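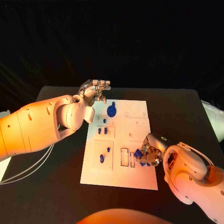

Right hand with a blue block. Left hand keeping its options open.

Two controllers, one peg board
Posted in March by hamwoodbench
Filed under: Bench Notes, Robots
5 min read

I have now spent more of my life watching a blue peg almost go into a hole than I spent learning to drive. The plan was simple. Same arms, same hands, same board, and swap only the controller software in between: first Custia, which we've been running since we set up at Hamwood, and then Zondo, which costs $1090 a year and comes with a welcome email that uses the word "journey" twice.

The board is the Son board, for anyone who hasn't met it. White plates with holes and slots cut in them, blue parts that belong in the holes and slots, and a gear-shaped piece that I have come to dislike personally. A five-year-old would finish it and ask for juice. Two arms with a hand full of finger joints each will find ways to make it interesting.

Custia first. Its great virtue is that it's boring. You give it a grasp, it closes the fingers in the order you listed them, and if a finger meets something it wasn't expecting, it stops and tells you so in a log message that a human being must have written. The trouble is the approach. Custia likes to come straight down from above, and with a fat wrist over a short peg you end up with knuckles arriving where the fingertips were supposed to go. I moved the approach back, then sideways, then back again, and the short pegs got better while the thin bar got worse.

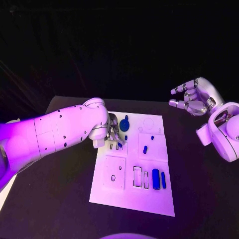

The other thing about coming in from above is that the second arm has to go somewhere. Custia treats the arms as two strangers sharing an elevator. Each one knows where the other is and would prefer not to discuss it. If the left hand is working near the middle of the board, the right one waits in the air until it gets the all clear, and the all clear takes long enough that I started answering mail between pegs.

Zondo does this part much better, and I was a little annoyed about it. It plans both arms together, so they lean around each other like people who have shared a small kitchen for years. It also has a proper home pose, hands up over the far end of the board, fingers toward each other. It's the pose of someone about to explain how big the fish was.
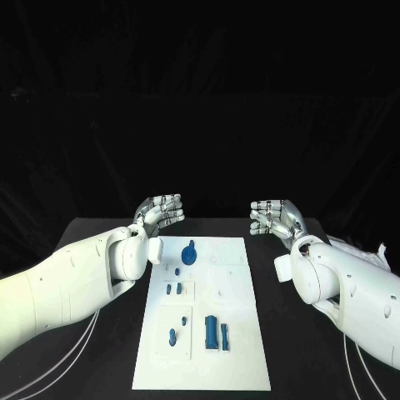

Bench Notes, No. 110

Where Zondo falls down is the grip itself. It wants to be clever about force, and it wants to be clever on every finger at once, so a plain pinch on a small peg becomes a negotiation. On the round parts that's fine. On the thin bar it kept adjusting the hold until the bar was at an angle no slot has ever been cut for. There is a setting to calm this down. It's called "intent smoothing", it's three menus deep, and the default is a number that somebody chose on a Friday.

Logs, then. Custia left me a text file for the whole session, short enough to read over a sandwich. Zondo left me 3854 warnings, nearly all of them the same warning, about a joint being "near" a limit it was never going to reach. You can filter them out. You can't filter them out before they've filled the window where the useful message was.

I also tried the obvious bad idea, which was Zondo for the arms and Custia for the fingers. It took an afternoon of glue code that I won't be publishing, and the two clocks disagree just enough that the fingers sometimes close early. When the timing holds, it's the nicest motion I've had out of this setup.

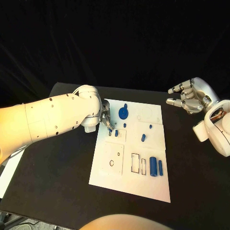
Left hand over the slot, blue peg at the fingertips.

So the glue code stays for now, and the clocks are next week's problem. I want to see whether I can get the finger timing off the arm's own position updates and skip the second clock altogether. If anyone has done this with Zondo and kept their hair, the comments are open. I've got until the trial license runs out, and the renewal reminders have already started.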